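Oktober, abends

Budgetrunde für die Handhabungszelle, zweiter Durchgang. Zomon bietet den Arm mit Mehrfingerhand als Paket an, Lieferzeit 20 Wochen. Asano liefert in 7, allerdings nur mit Parallelgreifer; die Hand müsste separat beschafft und über einen eigenen Flansch montiert werden. Der Flansch steht in keinem der beiden Angebote. Habe ihn als offenen Posten eingetragen.

Nachmittags Simulation für die Bedarfsermittlung: runder Tisch, Lattenkiste, Puddingkarton dahinter, Schale rechts. Die Hand hält ein kleines grünes Zylinderteil vor der Stirnseite der Kiste. Für Teile dieser Größe will ich wissen, ob wir die teure Hand brauchen oder ob der Parallelgreifer reicht. Kistenwand und Eckpfosten schränken die Anfahrt ein — das spricht für eine schlanke Bauform, sagt aber noch nichts über die Fingerzahl. 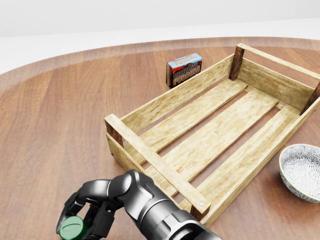
Yayra Annan hält die Frage nach der Hand für verfrüht: Erst müsse die Wartung geklärt sein, in Fimville habe der Ersatz eines einzigen Fingermoduls 4 Wochen gedauert, und ohne zweites Modul im Regal stehe die Zelle so lange. Sie würde lieber den Parallelgreifer nehmen und das Restgeld in Ersatzteile stecken.

Habe daraufhin die Ersatzteilquote neu gerechnet. Bei 35 Prozent des Handpreises pro Jahr fällt das Paket von Zomon aus dem laufenden Budget, der Arm allein bliebe drin. Tetteh Laryea fragt dort nach, ob die Hand später nachrüstbar ist und ob die Steuerung dafür schon jetzt lizenziert werden muss. Schulung und Schutzzaun fehlen in meiner Tabelle weiterhin. Morgen Kabelsatz und Netzteil nachtragen, dann Version drei an Fuseini Asamoah.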